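Filed under: Hardware Evaluation, End Effectors
3 min read

Subject: Re: Finger pad comparison, second round

Dear colleagues,

Thank you for the comments received since the first round. Several members asked for a fuller statement of method before the Bramham site commits to one type of finger pad, and I have set it out in this message.

The earlier message read, in part:

> The Demix group proposes that both hand-held units be fitted with the
> same ridged pads for the second round. In the first round the pads
> differed between left and right, and the grasp records can't be compared.
> We also ask that the trials move off the hard bench. A firm surface
> flatters every gripper we have tried.
> We have no preference on objects, provided that they vary in size
> and that at least some of them are round.

Both requests were accepted. The second round was carried out with blue ridged pads on both units and with fruit and vegetables as the objects, set out over a bed. Soft bedding gives way under the fingertips, and a low approach that is safe on a bench can push the fingers into the fabric. Loose plastic sheeting adds a further difficulty, as it tends to move with the object.

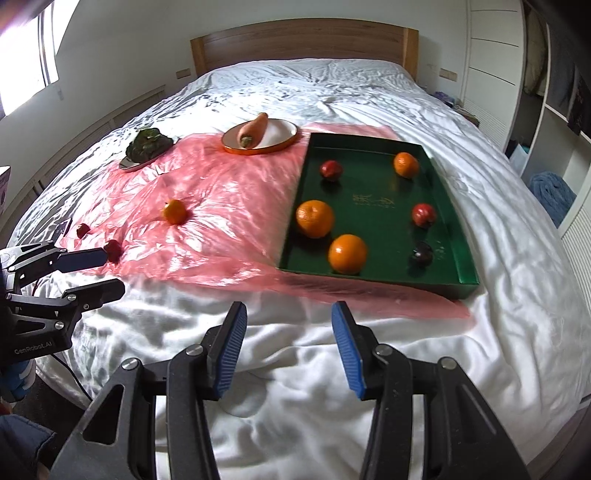

Telmo Calvo has asked that the tray grasps be scored separately from the rest. In his view a raised edge changes the approach angle so much that a single success rate for the session would tell us very little, and he would prefer two tables to one average. He also notes that an apple held at its widest point and an apple held near the stem should not be entered under the same heading.

I agree with the first point and have split the tables accordingly. The second will have to wait. The Nulludum log format has one field for grasp position, and the operators have used it to record which hand made the grasp.

The combined log now holds 2924 entries, of which 509 come from the second round. Of these, 12 have been set aside because the finger opening was not recorded - the remainder are complete. Members who wish to check the set-aside entries may request them from the Morgan office.

Two matters remain open. The first is whether leafy items should stay in the object set, given that a grasp on a leaf is hard to score as either held or dropped. The second is pad wear. The supplier's sheet advises replacement after 800 closures, and we have no independent measurement to support or question that figure. I would welcome results from any site that has run a pad beyond it.

Please send replies to the list before the end of January.

With regards,
Evaluation Coordination, Bramham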